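Subject: Re: [bench] Sorting the mixed returns

Perrine Masson wrote:

> The carton from Vandon is on the shelf, mixed as usual. Do the valves and the round boards still share a bin? The Brunet list has them under one number, 1001.

Separate bins, please. I changed the list in March and the old copy should go in the recycling.

## Valves and boards

Tip a few parts at a time into the steel tray, on a sheet of white paper. Valves go in the upper left yellow bin, round red boards in the lower left. Lay the boards flat and don't stack them, the capacitors stand up and get bent.
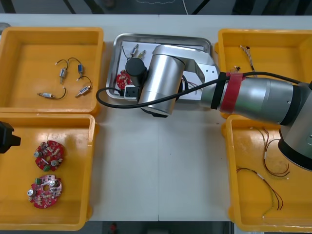
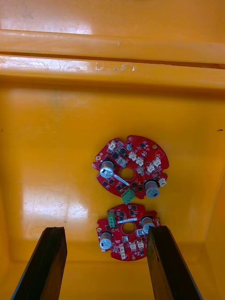 ## Labels

- Valves stay on 1001.
- Round boards are now 1100.
- Small boards have no number yet. Leave them in the tray and I'll ask Skevance.

No more than 16 valves to a bin or the leads tangle. If a lead is nicked, put the valve in a bag and write "lead" on it.

I still need the key to the Skikora cabinet. Whoever has it, leave it in my tray before 4 pm.

Bastien Besnard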